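Sorting books on a covered table

The shelf in the back room holds more paperbacks than it should, and October is when I go through them. Each book gets a condition grade, a line in the catalogue file and a decision: keep, repair or pass on. The file stands at 3,290 entries, a number that includes duplicates I have yet to merge.

The surface matters more than people expect. A bare tabletop picks up grit, and grit scratches laminated covers. I use a light-coloured sheet, pulled flat and taped down. Pale beige is a good choice because crumbs and flakes of old glue show up against it. Glare is the drawback -- a slightly glossy sheet throws back a bright patch when light comes from the far side, so I grade covers away from it. A flat board with a reddish-brown wood grain sits to one side. 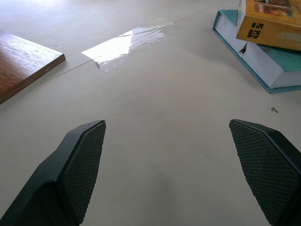 Grading the covers

I work with 2 books at a time, never a tall stack. Tall stacks slide, and the bottom cover takes the rubbing. The yellow-orange paperback went down with its back cover facing up, which is where I start with any used book. Back covers tend to show honest wear. This one has worn edges, slight creasing and a few light scuffs along the spine side. I put it down as "fair". The teal-blue booklet beside it is waiting for its own line in the file.

Scuffs get a dry cloth and nothing else. Creases go under a weight overnight between sheets of 100 gsm paper. I tried a Plesoneck press last year and it did the same job as a heavy dictionary, at greater expense.
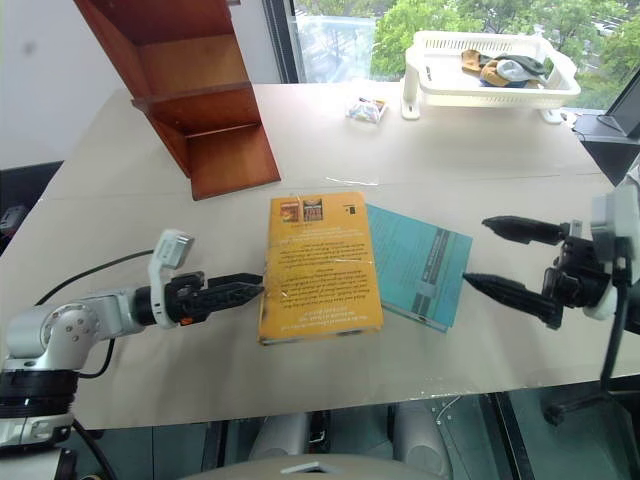
Carrilho wrote in after the last post to say that back covers are the wrong place to begin, and that a spine check should come first, as a cracked spine settles the grade whatever the covers look like. Fair point for anything over 600 pages. For thin paperbacks I will stay with my order, but the catalogue now has a separate column for spines.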